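Lab book, toy kitchen bench
Saturday, open day

Doors at 10, but the first family was in the corridor well before that, so the warm-up got cut short. Clive ran the arm, I did the talking, Lavanya kept the sign-in sheet and handed out the Woscombe leaflets. Geetha was next door with the Jang poster and came in when we needed a third pair of hands.

Plan was the bowl task only. Bowl from the left of the counter to the large burner, and back again. Sivaprasad wanted the cloth task in as well, and I said no. We had 68 good runs of bowl in the log from the week before and nowhere near that for cloth. The cloth, brush and orange sponge thing stayed out on the hob as clutter, same as in the May recordings.

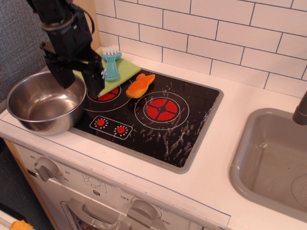
Gripper by the bowl, at the left of the hob.

Checked the home position at the start of each slot and again after lunch. Clive thinks the shoulder joint drifts when the room warms up. I haven't seen it in the numbers, but I haven't looked very hard either. Will pull the joint log on the next working day and compare first slot with last.

Slots were meant to be 3 per hour. We managed that until late morning and then gave up and let people come and go. Questions were mostly the usual: does it know what a bowl is, how long did it take to learn, can it do the washing-up. For the second one I gave the size of the training set, 1,752 recorded episodes, and people seemed happy with a plain number. One boy asked why it always goes for the rim. Told him the jaws only open so far and a rim is thin. His next question was what it would do with a mug, and I said we would have to try it.

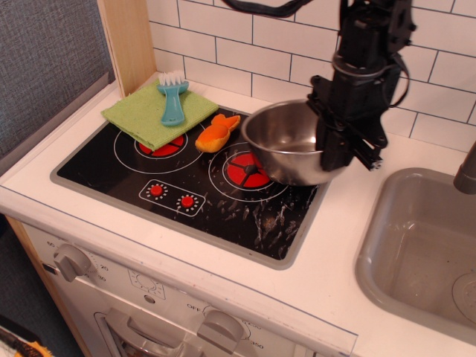
Lift height needs another look. Low carry is fine when everything on the hob is flat, but I don't like it with clutter out, and a visitor moved the sponge between runs when I had my back turned. Clive suggests a fixed minimum height over the whole panel. Simple enough. I would sooner fix it in the policy, but for demo days his way will do.

Speed was capped at the Diltport setting all day. Ásdís came by after lunch with two people from Hellent and asked whether we could turn it up for them. Left it where it was with children at the bench. They stayed for several runs anyway and asked sensible questions about resetting between episodes, and whether the layout has to match the recordings. Ásdís will send me their contact details.

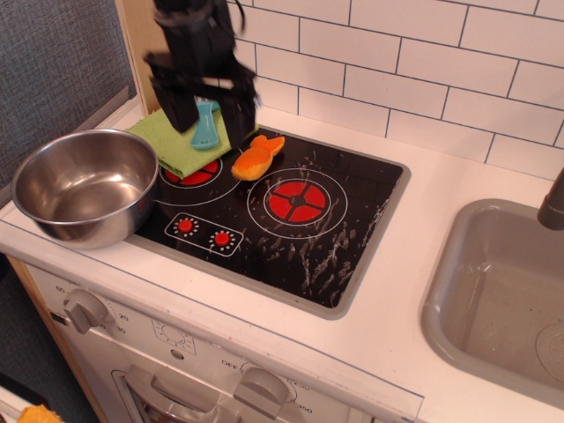

Ran out of leaflets mid-afternoon. Lavanya had printed 100. Print more next time, and put the bench name on the front, as several people went to the poster room first by mistake.

To do:
- joint log, first slot against last (me)
- minimum carry height for demos (Clive)
- wipe down the hob and sink
- tape line on the floor further back, people lean in
- ask Sivaprasad how many cloth runs he wants before the next open day
- find a mug

Arm parked and powered off at ten past four. Key is back in the drawer.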